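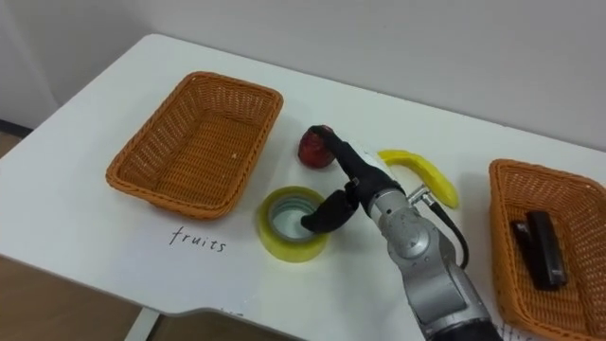

Nallska 这款标签打印机我用了半年，从四月用到现在，主要拿来给家里的收纳和厨房的瓶罐贴标签。机器本身是热敏式的，不用墨水，一卷标签纸 166 张，装纸的仓盖从侧面打开。像编织篮这种表面不平的东西，标签直接贴是粘不住的，白色桌上那只橙棕色的空篮子就属于这一类，得先把标签贴在硬卡片上，再用细绳系到篮边。玻璃罐、塑料盒、文件夹都可以直接贴，边角压实就行。

打印清晰度够用。最小的中文字号笔画多的字会糊，比如“罐”和“糖”，调大一号之后没有问题。每张出纸时间我没有细测，连续打 24 张中途没有卡过。切刀偏钝，撕的时候要往下压着撕，往上提容易留毛边。

手机应用叫 Dusix，注册要邮箱，模板不少，多数偏花哨，我常用的只有五个。中文字体只有两种能看。应用每次打开都会先跳一页耗材广告，这一点比较烦。保存过的标签可以改了再打，换季整理时省事。
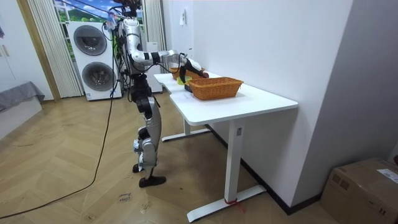
冰箱里能不能用？冷藏室可以，标签要在瓶身干燥时贴好再放进去；冷冻室里贴了两个星期就翘边，想长期用得买另外的低温纸。

耗材方面，原装纸比 Printon 的兼容纸贵将近一倍。两种我都买过，兼容纸的底纸稍厚，偶尔识别不到间隙，会多走一张空白，胶的黏性差别不大。撕下来都会在玻璃上留一点胶，用食用油擦掉即可。

电池充满后我打了 256 张才提示低电量。充电口是 Type-C，包装里有线，没有充电头。

朋友 Oleksandra Chornovol 用的是 Tuominen 的同价位机型，我借来打过几张，字更黑，机身也更重，应用没有中文界面。只打英文的话我会选那台，要打中文还是 Nallska 方便些。

扣分在切刀和广告，其余满意。第二卷纸快用完了，下次打算试试透明的。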